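Two-arm sorting: does success rate on single parts carry over to tangled wires?

Posted by Pin-yu Tai

I'm reproducing the Claletti sorting result with two arms, four bins and a tray in the centre. The method is plain imitation learning from teleoperated demos, 1,882 in total, of which 909 have a wire bundle in one gripper. The policy gets the wrist cameras plus one fixed view.

On circuit boards alone my numbers are close to theirs. With wires they drop a lot. I run 50 trials per condition.
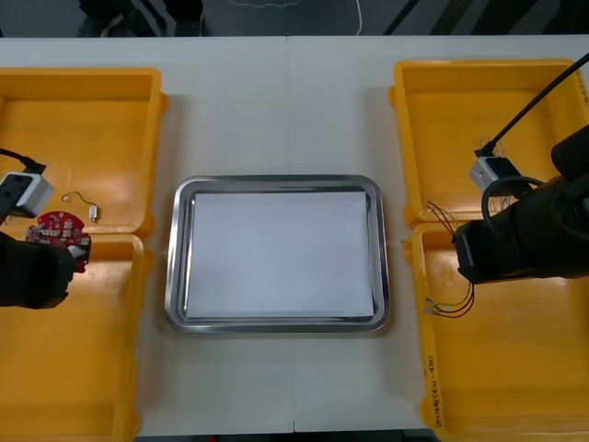
Board in the left gripper, wire bundle in the right, tray lined with white paper.

The write-up only says "mixed electronic parts" and doesn't split the result by part type. Is it fair to report one combined rate, or should I separate them? And has anyone got the wire grasps to behave?

Kwan-ho Chung

Separate them. A combined rate mostly tells the reader what mix of parts you chose. Report boards, wires and both at once as three rows, 50 trials each, and say how you scored a bundle that hangs over the rim of a bin. We counted a part as placed only if all of it was inside, and our wire score fell once we applied that properly.

For the grasps, check your demos before you touch the model. Ours had 2 operators who picked up wires differently, one near the connectors and one mid-bundle, and the policy went somewhere in between. We re-recorded the wire demos in July with one agreed grasp point and it improved. I'd also keep the paper in the tray. Bare steel gave us glare in the wrist views.

Flondex

we use Ketard fingers with softer pads, bit better on wires. never tried the Claletti set though so can't say about the numbers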